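Home Openings Our Homes Contact

Call for participants: the Ellalthorpe towel and floor-pickup group
34 shares | 6 comments

We're looking for people who live in ordinary homes, with ordinary sofas and ordinary laundry, to spend two afternoons with us in July picking things up, folding them and telling us how it went. If you've ever stood in your living room with an armful of towels and wondered why your sister's stack looks so much better than yours, please come!

The sessions are held at our Livari rooms, which are set up like a small apartment. You'll work mostly in the living room. Towels end up on the floor in any house, and we want to see what you do next: do you bend from the knees, sit down on the sofa first, shake the towel out, fold it against your chest? There's no right way - the more habits we collect, the happier we are.

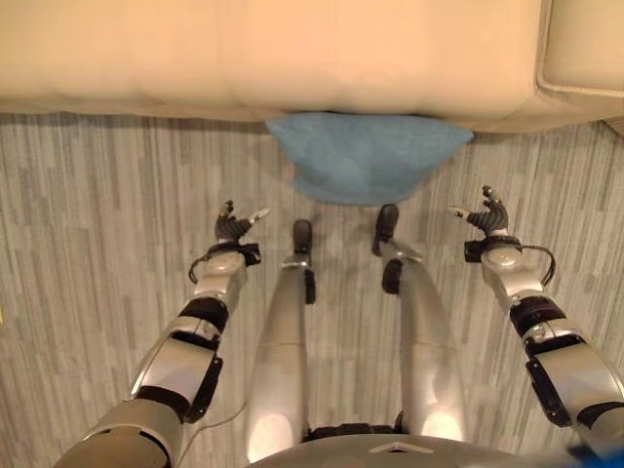
Concetta Dal Bello: I did the spring round and the floor part was the bit I kept thinking about afterward. I had no idea I always pick a towel up by the middle and then spend ages hunting for the corners. My one tip is to wear pants you can kneel in. I wore a skirt and regretted it.

Thank you, Concetta, and yes, please do dress for kneeling. Layers are good too, as the rooms warm up by mid-afternoon.

Each visit lasts 2 hours with a break for coffee and whatever Graziella Orlandini has baked. You'll be in a group of 5 at most, and everyone gets a turn with the towels, the cushions and the big basket of odds and ends. Between turns you fill in a short sheet (one page, large print) about what felt easy and what felt awkward.

A lot of folding is really in the hands, and we love watching the differences. Some people pinch a hem, some spread their fingers wide and smooth everything down, and a few do both in one go without noticing. 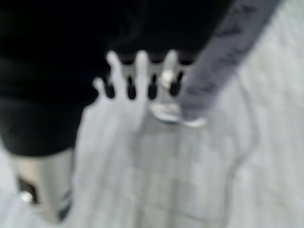 So if your hands are stiff, or small, or you mostly use the left one, we especially want to hear from you. The last group was nearly all right-handed and it shows in our notes.

You should be over 18, able to get down to the floor and up again (holding on to furniture is fine), and free for both afternoons. No experience needed. We pay for your time and cover the bus from Drullotside.

To sign up, write to Crisanto Dizon at the Cabrera desk, room 7, or leave your name and phone number at reception before noon. Tell us which hand you favor and whether you have any food allergies

6 comments | Share | Save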